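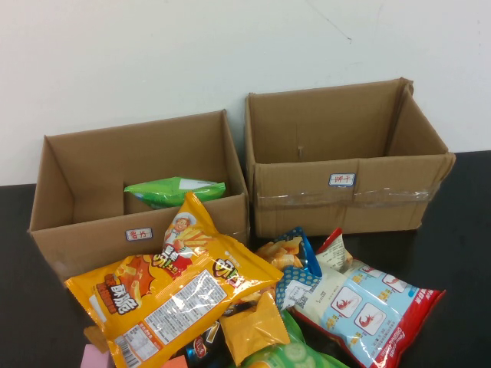
Cedmont Floral Art Club | Conditioning Group

Notes on holding carnations overnight
22/09/2018

I have been asked twice now how I condition spray carnations for the club's orders, so I am writing it down once and will point people to this page. It covers carnations only. Roses take up water differently and I treat them separately.

The batch I am working from came from Dramel in July: 179 stems, mixed pink and white, dry-packed. I record the state of every stem on arrival in one of three columns (tight, cracked, open). Tight means no colour visible beyond the tip of the calyx. Cracked means the petals have cleared the calyx but still stand upright. Open is anything past that. Of the July batch, 54 were already open, more than I like for an order going out on the third day. Those went into the practice buckets and the remainder were conditioned as below.

Buckets first. I wash them with hot water and washing-up liquid, rinse, then wipe round with dilute bleach and rinse again. The ridge under the handle holds slime and needs a brush. A bucket that looks clean but smells of anything at all goes back in the sink.

Cutting. Carnation stems have swollen nodes and a cut through a node takes up water badly. Cut between nodes, at a slant, with a knife. Secateurs are quicker but mine crush the stem slightly on the anvil side, and I have stopped using them for this. Strip any leaf that would sit below the waterline. Leave the rest on.

Water. Cool from the tap, filled to a hand's depth. I used to fill deeper. It made no difference to how the heads stood up and it gave more stem to rot. The food goes in before the stems. I use Clikuletti powder at the rate printed on the tub, weighed and not scooped, as the scoop holds noticeably more if the powder has settled.
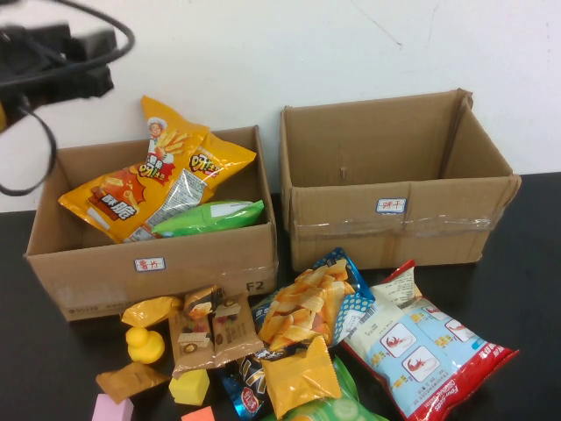
Cedmont Floral Art Club | Packing and Postage Group

Temperature matters more than anything in the water. My shed sits cooler than the house by a useful margin at night in every month except July and August. In those two months I put the buckets on the floor on the north side, against the brick. A fan is not a substitute. Moving air dries the petal edges, and on white varieties the browning shows by morning.

Keep them away from fruit. Carnations are among the worst cut flowers for ethylene damage, and the symptom is distinctive: petals curl inwards and the head closes as if it were going back to bud. It does not reopen. Growers often treat stems at source to slow this down, but I do not know which of the mixed boxes have been treated, so I assume none have.

The morning check is short. Lift a stem, hold it level by the bottom end, and see whether the head droops. A slight bend is normal in the thinner sprays. A sharp bend just below the head is not, and the stem should be recut and given until midday. If it has not recovered by then I do not use it.

On varieties: Arriaga, the pale one with the frilled edge, splits its calyx far more often than the others. A split head falls open on one side and looks lopsided in a hand-tied bunch. The usual repair is a small clear band slipped up from the stem before the bud opens. It works if done at the cracked stage and is a waste of time afterwards.

I change the water every 2 days and recut at the same time. Changing it daily showed no gain in my records, and each lift breaks a few side buds. When the water goes cloudy ahead of schedule I change it anyway and wash the bucket properly.

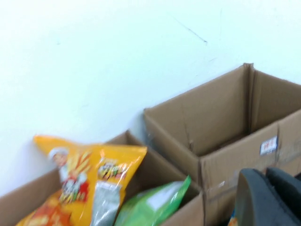
Open boxes against the wall

The tub of food says it treats 2,000 litres. I have not reached the end of it and cannot confirm the figure. It clumps if the lid is left loose, and the lumps dissolve if stirred in a jug of warm water first.

Roses will be a separate post once I have finished the comparison of long and short cuts. Chrysanthemums I hardly condition at all beyond a clean cut and a deep drink.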